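Empty bottles, and what I do with mine

We go through a silly number of water bottles in this house. I do own a filter jug (a good one, from Kaufmann's on the corner), but between soccer practice, the car and my husband's shifts over in Grollton, the bottles come home anyway and they all end up on my kitchen counter. For years I just shoved them under the sink until the door wouldn't close. These days I have a bit of a system, so I thought I'd write it down!

First thing, caps. I used to take them all off and toss them, and then I read the leaflet from our pickup service in Indport and they want them back ON. Yours may be different, so check. Squash first, cap second. If you screw the cap on a full-size bottle of air you'll never get it flat, and if you squash it without the cap it slowly puffs itself back out in the bag. Lay it on its side, press from the bottom end toward the neck like you would with toothpaste, then twist the cap on while you're still leaning on it. I do this on Wednesday night while the pasta boils, and I can get 30 bottles into one bag that used to hold maybe half that.

Rinsing: plain water only needs a shake over the sink. Anything with sugar gets a proper swish, or you'll have ants by the weekend (ask me how I know).

Labels I leave alone unless I'm keeping the bottle. If I am keeping it, I fill it with hot tap water, not boiling, the thin ones buckle and go all wonky. Let it stand 45 seconds or so and the glue usually gives up. Whatever's left comes off with a dab of cooking oil and a paper towel.

I don't keep many. Pick ones that still stand up by themselves and have a cap that closes all the way without cross-threading.
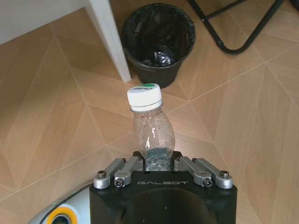

The clear ones are the most useful to hang on to, you can see what's inside and how much. I cut the top third off for a funnel, and it's wonderful for getting rice or birdseed into a jar with a narrow mouth. Turn it upside down with the cap off, done. Put a strip of masking tape over the cut edge, it's sharper than you'd think. The bottom part goes to the garage for screws, or under a leaky houseplant.

Another one gets holes poked in the cap with a hot darning needle, and that's my seedling waterer. Much gentler than the can! I go easy on the squeezing and replace it when the plastic gets cloudy.

One thing I won't do is put cleaning stuff in them, even with a big marker label. Somebody thirsty will grab it. Spray cleaner stays in its own bottle, high shelf, end of story.

Next up is yogurt tubs, which are taking over the pantry as we speak.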